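The Room in Ustthorpe

Gladys Biwott took the room above the bakery because it was cheap and because the landlady, Sharon Mohamedi, did not ask how long she meant to stay. The rent was 80 a week with heat included. The window looked over the bus lane and the back of the post office.

She had come from Fukham with one suitcase and her brother's coat. The coat was too long. She wore it anyway, down to the clinic at Jara Street where she answered phones, and back up the hill at night.

In the first month she spoke to Sharon twice, once about a key and once about the bathroom, which they shared. Sharon bought what it needed and left the receipts on the hall table with half the amount circled in pencil. Gladys put her coins on top of the receipt. In the morning both were gone.
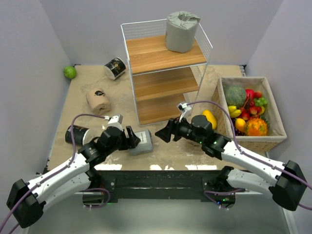

In September a letter came from Cendadon. It had been sent to the old address and then forwarded, and someone had written "try Ustthorpe" across the front. Gladys knew the handwriting. She put the letter in the coat pocket and carried it to work for 9 days.

On the tenth she came home and found Sharon sitting on the stairs with her shoes off.

"My sister used to do that," Sharon said. "Keep feeling her pocket."

"It's from my brother."

"Is it bad?"

"I haven't opened it."

Sharon moved over. There was just room for two. Downstairs the baker was running water into the big sink, and they waited for him to finish before either of them said anything more.

Gladys tore the envelope along the short side. There was one sheet inside and a 100 note folded in four. He had sold the boat, he wrote. This was part of her share and he would send the rest when the man paid him. He asked if she still had the coat. He said it had been a cold summer on the river and he could have used it.

She read it again, more slowly, and handed it to Sharon, who held it out at arm's length because her glasses were upstairs.

"He wants his coat back," Sharon said.

"Yes."

"The 22 bus goes to the parcel office. It's open till six."

Gladys looked at the sleeves, where she had turned the cuffs up and stitched them. It would take an hour to unpick them properly – longer in that light.

"Tomorrow," she said.

Sharon put on her shoes and went up to find the scissors.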